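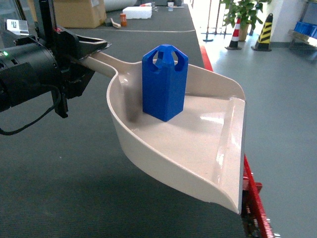 Photo: Prodesham Neighbours Help Pages, members' gallery

Deposit and a carpet mark: how much can the landlord keep?

Posted by Hodemach in Renting and Moving

Good evening to all. I rented a small flat in Oltitow for 31 months and I moved out in April. When I gave back the keys, the agent walked through the rooms with me and said that all was fine, only she wrote something on her paper that I could not read. Now I have received a letter that they will keep 90 pounds for "carpet cleaning and general wear". The carpet was already old when I came, and there was one mark beside the radiator which I did not make. I have the check-in list, but the mark is not written there – I was new in the country and I signed it without looking much. I cleaned everything by myself before leaving, also the oven and behind the fridge.

Is it allowed to take money for wear? And should I answer by letter or is e-mail enough? I do not want a fight, but it is my money and I need it for the new place.

2 replies

Admasu

Hello. I had nearly the same problem, so I will write what I know, but please check it also with an advice office, as I am not a lawyer.

First, wear and damage are different things. If the carpet became thin where people walk, it is wear, and the tenant normally does not pay for this. A burn or a big stain is damage. So the words "general wear" in their letter are good for you, and you should repeat them in your answer exactly as they wrote them.

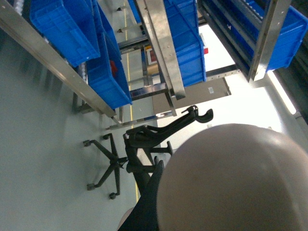 Second, ask them for the check-out report and for the invoice of the cleaning. Write politely and give them a clear time to reply. In my case I gave 2 weeks. E-mail is enough in most cases, but look in your contract, because mine said that notices must go by post, and then I did both.

Third, find out where your deposit is held. If it is in a protection scheme, you can open a dispute there without paying. They will look at the papers from both sides. The mark beside the radiator is the weak point, as your list says nothing about it. Maybe you sent a message to the agent in the first months, or you have an old picture of the room for your family? Look in your phone, I found mine there.

Do not accept a part of the money "as final" before you have decided. I would first ask, then wait, then dispute.
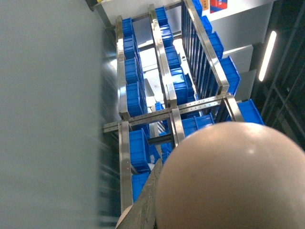

Oltitow Tenant

Agree with most of that but check the time limit for a dispute before you sit waiting for the agent to answer, mine dragged it out for ages. Also how old is the carpet? If it was old when you moved in they can't charge you like it was new. Ask them when it was bought. They went very quiet when I asked that.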